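Home | Crafts | Paper | Kitchen Table Club

Last updated 3/4/21

Drawing a marker border on plain paper

I do most of my drawing at the kitchen table, and I leave the cloth on because I like it. You'll want a sheet of plain white paper (I buy the Kestier pad, 200 sheets, lasts me ages) and a felt marker. I nearly always reach for red!

Turn the paper to a bit of a slant, whichever way your arm likes, and start up at the top edge. Keep your other hand over the far side so you can catch the sheet if it skids. 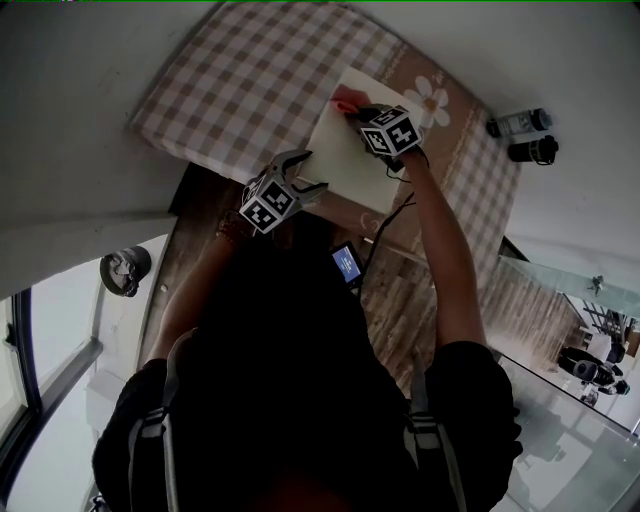

Go slowly and don't press hard, or the ink soaks through and you'll be scrubbing the tablecloth till June. I do one long line first, then go back and add loops or dots along it – whatever I fancy. If it wobbles, make the next bit wobble too and carry on. Leave it 2 minutes before you turn the sheet for the next side, and put the lid back on while you wait.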